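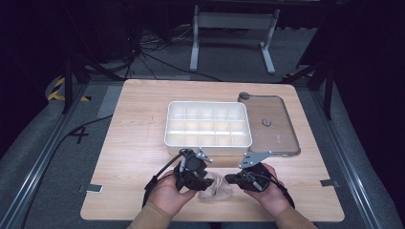

The tray, the lid and the cloth.

Stories > Short Fiction > Work

03/11/2023
By Noemi Brannigan

The job was to wipe out a tray. Svend Laxdal had told the board at Riis it would be solved by spring, and he had not said which spring.

"Again," he said.

I closed my grippers on the cloth. I had a gripper in each hand and had been wiping things that way since August, so that Kokora could learn it from me. Kokora was the housekeeper of the future. She lived on a server in Vavesley and had so far watched me do trays 1,404 times.

"She's very close," said Svend.

"What did she do last night?"

"She picked up the cloth."

"And?"

"She held it – quite firmly – for 30 minutes."

My mother cleaned rooms at the hotel in Prerkberg for most of her life and would have had that tray done before Svend found his glasses. I told him so. He asked whether she'd be willing to wear sensors.

I pushed a corner of the cloth into the first compartment. It went in, came out, and brought nothing with it. The second was the same. By the third row my thumbs ached and I had begun to feel for Kokora, who had to do this without thumbs.

"Lid next," said Svend.

"It's got a knob. She'll like that."

"She doesn't like knobs. Knobs are next year."

He wrote something down. I folded the cloth badly, as I'd been asked to, and we started over. At home there were dishes in the sink from the night before, and I was paid 73 dollars a day not to do them.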